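4. Setting up the height-adjustable desk

This section covers positioning, first power-up and height settings for the Fenari desk frame when it is fitted inside a Vendale panel system. If your desk stands free of any panels, skip steps 3 and 4.

Before you start, check that the frame has been bolted together as described in section 3 and that all four feet touch the floor.

4.1 Positioning

1. Lift the desk into place with two people. Do not drag it. Dragging bends the leveling feet.

2. Turn the desk so that the control box is at the back.

3. Leave a gap of at least 15 mm between the worktop and every panel. Measure at both back corners and halfway along each side.

4. Look under the worktop and check that no panel bracket or shelf support sits in the path of the desk as it rises.

5. Adjust the feet until a level placed on the worktop reads true in both directions. Tighten the lock nuts.

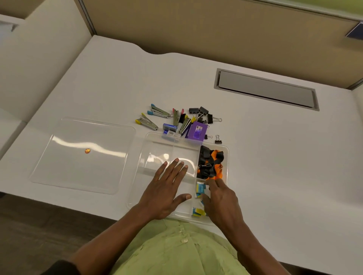

CAUTION: Panels are not load-bearing. Do not clamp the worktop to a panel or rest the edge of the worktop on a panel rail.

4.2 Connecting the power

1. Plug both leg cables into the control box. The sockets marked 1 and 2 can take either leg.

2. Plug the handset cable into the socket marked HS. Push until it clicks.

3. Tie up the leg cables with the clips supplied. Leave enough slack in the power cord for the desk to reach full height – more than 1,000 mm of free cord on most installations.

4. Connect the power cord to the control box first, then to the wall outlet.

The display on the handset shows three dashes. The desk will not move up until it has been reset.

NOTE: Do not run the desk from a panel outlet rated for lighting only. These are marked on the outlet cover. If there is no marking, ask your building manager.

4.3 Resetting the frame

1. Press and hold the DOWN button. The desk moves down slowly, stops, and rises a few millimeters.

2. Keep holding until the display shows a number.

3. Release the button. The reset is complete.

Repeat the reset after a power cut, after moving the desk, or if the display shows E4.

4.4 Setting the height limits

The frame leaves the factory with an upper limit of 1,213 mm, measured from the floor to the underside of the worktop. Set a lower limit of your own if there is a pedestal or drawer unit under the desk.

1. Lower the desk until it is 15 mm or more above the highest point of the pedestal.

2. Press M and DOWN together until the display flashes.

3. Press M once to save. 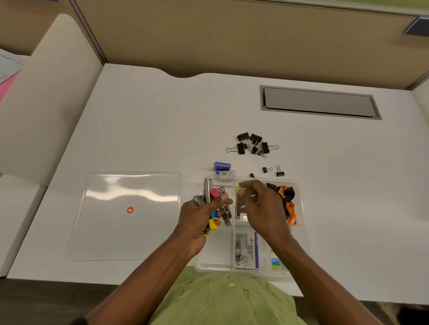
To clear the limit, press M and DOWN together until the display flashes twice, then release. The Whitcombe pedestal has a raised back edge, so take the measurement there and not at the front.

4.5 Saving a working height

1. Move the desk to the height you want. With your shoulders relaxed, your forearms should be level with the worktop.

2. Press M, then 1, 2 or 3.

3. To return to a saved height, hold the number button until the desk stops.

CAUTION: Keep hands clear of the gap between the worktop and the panels while the desk is moving. If anything gets caught, release the button and press the opposite direction.

4.6 Accessories

The Mitar monitor arm can be fitted once the limits are set. Run the desk through its full travel after fitting and check that the arm clears the panel at all heights. For the cable chain, order the 300 mm extension if the outlet is above desk level. See section 6.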